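Nevwood water main fix pushed back again, Witkowska Street shut till July

Nevwood residents will be boiling their kettles a bit longer. The town's water main replacement on Witkowska Street has slipped for the second time this year, and the road stays closed between the bakery corner and the rail crossing until at least July.

Crews from Visero, the contractor on the job, found a second line of old cast iron pipe under the eastbound lane on their first week back. It wasn't on the drawings. Ikasier, the engineering firm that did the original survey, has been asked to come back and redo that stretch.

The boil water notice covers 903 homes. Same homes as before, plus no new ones, the town says. It applies to drinking, brushing teeth, making baby formula and washing fruit and veg. Showers and laundry are fine.

Igor Lis, the town's works manager, told a packed meeting at the community hall that he understood people were fed up.

"I'd be fed up too," Lis said. "I live on the notice side of the tracks. We're boiling at our place same as everybody."

He said the extra pipe adds 170 metres to the job. The old line will be dug out and hauled away. Leaving it in the ground was looked at, but it runs too close to the new one and the joints are in poor shape.

Questions from the floor ran well past 9 p.m. Most were about money. Businesses on the closed block want a break on their taxes for the months the road's been shut. One hairdresser said her walk-ins had dried up completely since the barriers went in. The owner of the fish and chip shop asked why the detour signs still send drivers the long way round by the arena when the lane behind the post office is open.

Lis said the signs would be changed. On the tax question he said that was one for council, who'll look at it at their next sitting.

Parking came up as well. Residents on the closed block have been leaving cars at the curling club, and the club would like its lot back before the summer bonspiel. The town is talking to the church across the way about its gravel lot. No deal yet.

Bus riders: the number 4 still isn't stopping on Witkowska. Use the temporary stop by the library. The evening runs are on the regular timetable again, after complaints about the short one brought in over the winter.

Free jugs of water can be picked up at the fire hall from 8 a.m. to 6 p.m. Bring your own containers if you've got them, the hall is running low on the big ones. Anyone who can't get there can phone the town office before noon and have water dropped off the same day. Deliveries went to 17 homes last week, mostly seniors and a couple of families with newborns.

Garbage and recycling on the closed block is still being picked up from the ends of the street -- bins out by 7 a.m. please, not the night before. Raccoons.
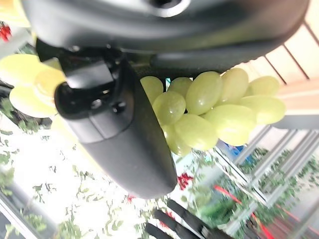

Do I need to boil water that's gone through a fridge filter or a jug filter?

Boil it anyway. Household filters aren't made to deal with what the notice is for, so bring the water to a rolling boil for a full minute, let it cool and keep it in a clean covered container. Ice from the fridge door should be tossed too.

The notice comes off once two clean sets of samples are back from the lab, taken a day apart. The town will post it on the website and put a flyer thorugh every door. When it's lifted, run the cold taps for five minutes and dump the first few batches from the ice maker.

Work hours on the site are 7 a.m. to 7 p.m. Noisy digging is not supposed to start before 8, Lis said, and anyone who hears it earlier should ring the office with the time and wich end of the street it was.

Council sits again in the hall at 7 p.m. -- side door, the front steps are being redone.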